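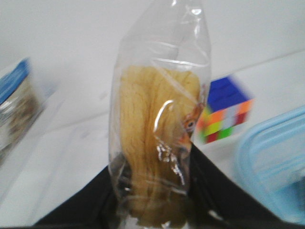

The Wednesday gripper service

I look after one arm, two fingers and a wrist camera the size of a sugar cube. My contract calls this "cell maintenance." Mostly it's wiping.

The fingers come first. Alcohol, lint-free cloth, both pads, inside and out. Sylvie Lemieux used to do hers with a sleeve, and her pads went shiny by November. Then I close the gripper on a strip of paper and tug. If the strip slides out on the left and sticks on the right, one finger is seated crooked and I get to meet the little screws again. There are four. The Stedine manual says two.

After that, the bag. Crinkly clear plastic is my favorite acceptance test and the arm's least favorite object. A Rubik's cube has corners and knows where it is. A bag of stringy yellow noodle-ish stuff has opinions. It shines back at the camera in streaks, and it squashes where you pinch it. I set the closing force at 60 and go down a notch whenever I hear crunching.

Camera mount last. I snug it by hand, then a quarter turn with the key. Zlatko Karagiannis wants a torque figure in the log, so I write "snug" in the box and he writes back a question mark. We've been doing this since spring.

New pads are on order from Varmont, 200 to a box, minimum one box. By my math that's enough to see me into retirement, or through one more visit from Sylvie's sleeve. If anyone has a use for spare pads, the drawer under the bench doesn't lock.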